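4.2 Working with the Rinex kit

We'd had the Rinex gripper kit for a while before we decided it deserved a section of its own (the first draft of this paper gave it one line in the appendix!). What won us over was how ordinary the tasks could be. The kit comes as swappable fingers, a rack-and-pinion head and a wrist mount, and Joswood, who sell it, pitch it at small labs that want to do fiddly bench work without hiring a machinist. That's us, pretty much. Our older setup dates from 2018 and I have spent more evenings than I'd like shimming its jaws.

For the bench trials we picked parts that people in electrical assembly handle all day long. Terminal strips were the obvious choice, and a cordless electric screwdriver went on the table as the tool to be grasped. I like the latticed fingers for tools. They give a little along their length, so a grasp that lands slightly off still tends to settle, and you can watch them do it, which is oddly satisfying. The flat tapered ones are stiffer and I prefer them for anything small.

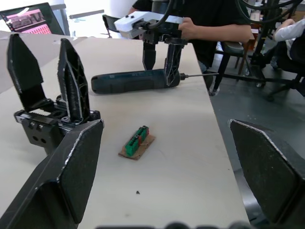 Refilwe Steyn told us she'd never buy the latticed fingers for a shop floor, because dust gets into the openings and cleaning them eats up the time you saved on setup. She'd take the flat ones, keep a spare pair in a drawer and put the difference toward a better wrist mount. I still think that's too harsh for a lab, but we did write it into our notes on cost, and anyone planning to run the kit near sawdust or metal chips should probably listen to her and skip me.

Now the small parts. A terminal strip is a nasty little thing to pick up when it sits low on the table, and our first scripts came in much too steep. Wenjie Cui rewrote the approach so the tips stay shallow until the last bit of travel, and I kept the same approach for all 570 trials reported here. We also left unrelated stuff on the table on purpose, a paperback and a bag of balls among it, as we wanted the kit judged on a surface that looks like a surface people use. The finish on the fingers does wear, by the way. The bevels go pale and scuffed, and in our hands this made no difference to the grasp, but if you care about looks (or about reflections, which is a fairer complaint) ask for the uncoated version.

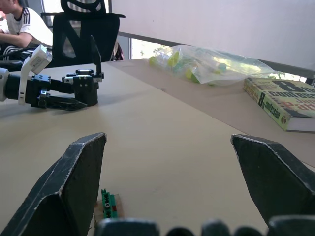

4.3 The head and its upkeep

I'm a fan of the open rack. You can see the teeth, you can see the pinion, and when something sounds wrong you don't need to take the whole head apart to go looking. Usuga makes a sealed head at a similar price and it's quieter, I'll give them that, but swapping fingers on it took me most of a Saturday. On the Rinex head it took 14 minutes the first time, with the manual propped open, and less after that.

Grease is the weak spot. The manual says to use very little and then never says how little, so we tried two amounts and stayed with the smaller.

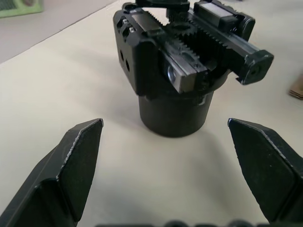

Figure 2. Gripper head with the toothed rack and pinion exposed.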